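The first thing Hashini Bhuiyan does when a new person sits down at her desk in Bokport is hand over the controller and say nothing at all. She likes to see what people's hands do before their heads get involved. Mine, I'm sorry to report, went straight for the sink.

Her group at Wurnosel teaches kitchen chores to a robot arm by remote control, inside a simulated kitchen. A person steers the arm through a job from start to finish, the computer saves every motion, and the whole pile of attempts becomes the lesson.
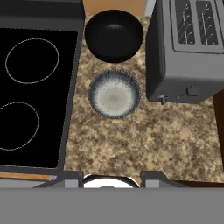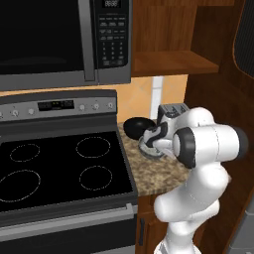

Dishes, a granite counter, a stove on one side - it's the kind of corner anybody could work in half asleep, until you have to do it through a robot.

Why not just write out the steps for the robot?

Because so much of what we do with our hands never makes it into words. Bhuiyan once tried to write instructions for picking up a bowl and gave up after four pages, with the bowl still on the counter. A demonstration carries the little things along for free: how early you slow down, how far you open the fingers, which side of the rim you go for.

It takes patience, though. The group has saved 3,453 demonstrations so far and thrown out 375 more, mostly for what Bhuiyan calls dithering, when the person driving stops in midair to think. The robot will learn the dithering too, she told me, and then you have a machine that hesitates over breakfast.

I dithered a great deal. My early tries had the arm swooping around like a gull over a picnic, and it was a good hour before I got one she was willing to keep. She filed it as number 202 in the practice folder and went off to make us both tea - by hand, and very quickly, without appearing to look at the cups even once.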